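Vivedov Community Choir - call for new singers, all voices

We are looking for new singers to join us from September, and if you have ever hummed along to the radio while doing the washing-up and wondered whether you might enjoy doing it in company, then please do read on, because you are very much the sort of person we have in mind. There is no audition and you do not need to read music. A good half of us learn by ear, and the rest are usually happy to be leaned on.

We began with 13 people and a borrowed keyboard, and have grown at our own gentle pace ever since. Tenors and basses are especially welcome this year (they always are!), but we would never turn away a soprano or an alto, and if you have no idea which of these you are we will find out together over your first few weeks.
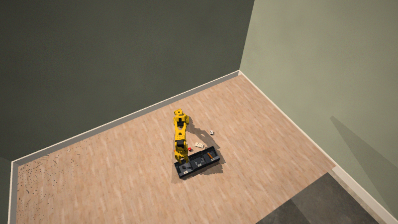
Rehearsals start at 7 pm and finish at 9 pm, with a break in the middle for tea and whatever cake has turned up. Do come a little early on your first evening so that we can find you a folder and sit you beside somebody friendly. The programme for the winter is a mixture of folk songs, old carols and a couple of rounds that sound far harder than they are - we are rather fond of those.

In December we sing at Istau and again at Gerkow, and in spring we hope to join the choir from Nishad for a shared concert, with supper afterwards. You are welcome to take part in all of these or none of them. Some of our members come purely for the rehearsals and have never once stood on a stage, and they are every bit as much a part of the choir. 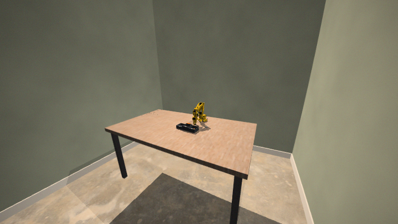

The table in the corner, between green walls

The cost is 35 for the term, which covers your music and the hall. If that would be difficult, have a quiet word with us and we will sort something out. Your first 2 sessions are free in any case, so you can see how you get on before making up your mind.
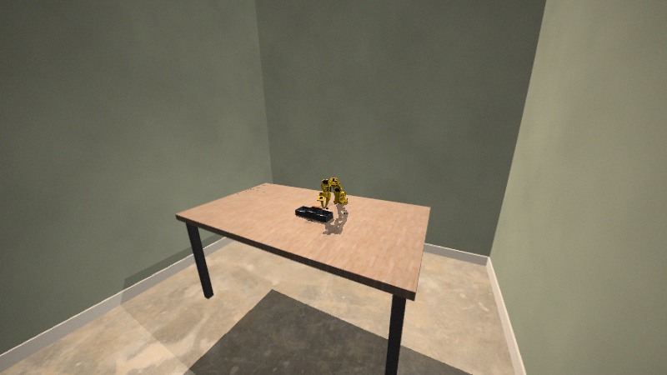

You will need a pencil, a bottle of water and shoes you can stand in comfortably for a while. Parking is easy enough in the lane, and the bus from Gerkow stops close by, though the last one back leaves at 9.20 pm and does not wait, so we never mind if people slip out during the final song. Lifts can often be arranged too.

To put your name down, write to the choir at the Vivedov post office or leave a note in our box at the library, telling us how best to reach you and whether you have sung before. Please let us have it by the end of August if you can, as we order the music then, but latecomers can still join up to half-term.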